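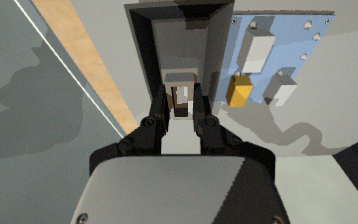
Fanni Bárány asked whether the simulator has to come before the hardware, or whether a person with a drill press and a free weekend could skip straight to the arm. You can skip it. The first arm in the Lastham workshop was built that way, and it went through two sets of fingers before it placed anything. The second arm, Plodden, was run in simulation first, and the answers on this page refer to that build unless stated otherwise.

Page last revised November 25, 2022.

What is Plodden?

A bench-mounted arm with a parallel two-finger gripper, built in the shared workshop at Lastham. It picks small blocks out of a box and places them on a board, or takes them off the board and puts them in the box. It has no other job at present.

Is the wrist view in the simulator the same as on the real arm?

Close enough for practice. The virtual camera sits behind the gripper housing and looks out along the fingers. The housing fills a large part of the lower view. Moving the camera higher shows more of the table but loses the gap between the fingertips, and the gap is what you steer by. Leave it where it is.

Why a box and a board?

They fail in different ways. A block in the box has walls near it, so the fingers have to come down steeply and open by a limited amount. A block on the board has free space beside it, but the board is tilted relative to the arm base and the wrist must be turned to match. A controller that handles one often does badly at the other. Test both.

Do the holes in the board matter?

For contact, yes. The collision mesh for the board must include them. An early version used a plain slab for collision and drew the holes only as a texture, and small parts rested on top of openings they should have dropped into. Use the mesh in the Jullholm folder. The older file is kept for reference and should not be loaded.

How are the real fingers made?

Cut from flat bar, drilled, and bolted at the base. Check the pair against each other before fitting. If one is longer than the other, file the longer one. Shimming the short one was tried and the shim crept out under load.

How long does a training run take?

The run used for the current controller had 774 attempts. Time depends on your computer. On the workshop desktop it finished overnight with rendering turned off. Leave rendering on for the first few attempts so you can see whether the fingers are moving the right way, then restart without it.

What is the limit of 300 in the settings file?

Control steps per attempt. An attempt that has not placed its block by then is ended and scored as a miss. Raising the limit gives slower, more hesitant motion and few extra placements. Lowering it makes the arm rush the approach.

The fingers pass through the block in simulation. What is wrong?

Usually the time step is too long. Halve it and try again. If the problem stays, look at the finger mass. A mass of zero is accepted without a warning and produces the same fault.

The fingers close but the block slides out.

Check friction first on both the finger and the block, as the two values are combined. Next check closing force. On the real arm, clean the contact faces before changing anything in software.

My shadows look blotchy. Does it affect training?

Soft, irregular shadows are left on deliberately, and their position changes between attempts. The real bench has uneven light and the vision model needs to see that. Do not turn them off to save time. Reduce the render resolution if you are short of memory.

Can I use my own motor controller?

Yes, if it accepts position commands and reports current. Solveig Hedlund wrote the driver for the Hellström boards and it is the only one maintained. Other drivers will be accepted if they come with a test and a wiring note. The August release moved all pin assignments into a single file, so start there.

What does the emergency stop cut?

Motor power only. Logic power stays on so that the log is saved. The arm will sag when the stop is pressed, so keep hands out from under it. Support the forearm before resetting.

Which version of the settings should I start from?

Revision 9. Earlier revisions use degrees for the wrist and later ones use radians. Mixing them will drive the wrist hard into its end stop on the real arm.

Can I come and use the arm?

Workshop members can book it after a bench induction. Bring your settings file on a memory stick, already run once in simulation with no joint limit errors in the log.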